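How Woven Things Hold Together

Pull one thread out of a piece of cloth and it looks too weak to do much. You can snap it with your fingers. The cloth it came from is another matter. This page explains why threads, reeds and straw become stronger when they are woven, and how a flat sheet can be made without glue, nails or knots.

Warp and weft

Every woven sheet has two sets of strands. The first set is called the warp. Warp strands are laid side by side and held in place before weaving begins. The second set is called the weft. Weft strands travel across the warp, from one side to the other and back again.

In the simplest pattern, called plain weave, each weft strand goes over one warp strand, under the next, over the next, and so on. The following row does the opposite. Where the first row went over, the second row goes under. If both rows went the same way, the strands would slide together and the sheet would fall apart.

What friction does

Friction is the force that slows two surfaces when they rub against each other. At each crossing in a woven sheet, one strand presses on another, and the friction there is small. A sheet has a great many crossings. A small square with 40 warp strands and 40 weft strands has 1,600 of them, because 40 times 40 is 1,600. All of those small forces act together, and the strands stay where they are.

Weaving also shares out a load. When you press on one spot, the strands under your finger pull on the strands next to them. Those pull on their own neighbors. The push is spread over a wide area, and each strand carries only part of it.

Straw, reed and grass

Weaving does not need soft thread. Stiff plant stems work too, if they are prepared first. Dry straw cracks when it is bent sharply. Many weavers soak it in water until it will bend. Once it dries again, it keeps the shape it was given - a slight wave, up and down, at each crossing.

Straw mats have been used on floors and beds for a very long time. They are firm and light, and in hot weather they feel cooler to lie on than a thick blanket.
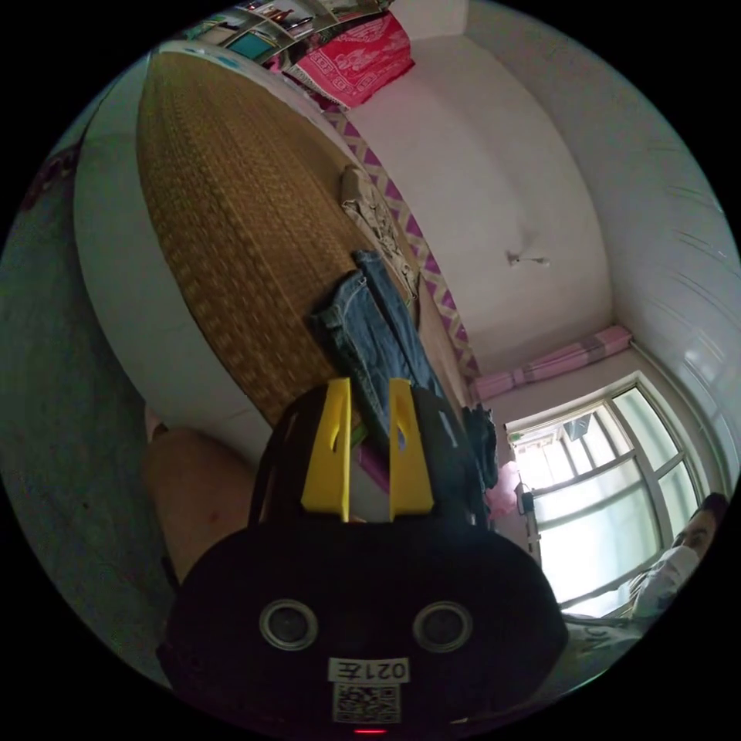 Why does a straw mat feel cool in summer?
Air can pass through the small gaps in the weave and carry heat and sweat away from your skin. A thick blanket traps a layer of still air, and that air warms up.

Other patterns

Plain weave is only one choice. In twill, the weft goes over two warp strands and under two, and each row starts one strand farther along. This makes slanted lines. Look closely at a pair of jeans and you will find slanted lines of this kind, although denim often goes over and under in different numbers. In satin weave, a strand passes over four or more others before it goes under. The long stretches lie flat and reflect light, so satin looks shiny. They also catch on things more easily.

Try it: a paper mat

You need two sheets of paper in different colors, scissors and a ruler.

1. Fold the first sheet in half. Cut slits from the fold toward the open edge, one ruler-width apart. Stop before you reach the edge.
2. Unfold it. The strips between the slits are your warp.
3. Cut the second sheet into strips. These are your weft.
4. Weave the first strip over, under, over, under. Weave the second strip under, over, under, over.
5. Push each strip tight against the last one.

Hold the mat by one side and shake it gently. Then make another with wide gaps between the strips and shake that one. Write down which mat loses strips first.

Words to know

Loom: a frame or machine that holds the warp tight.
Selvage: the finished side edge of a cloth, where the weft turns back.
Shed: the opening between raised and lowered warp strands.

Text by Constanza Riquelme. Checked by Gemma Guerra.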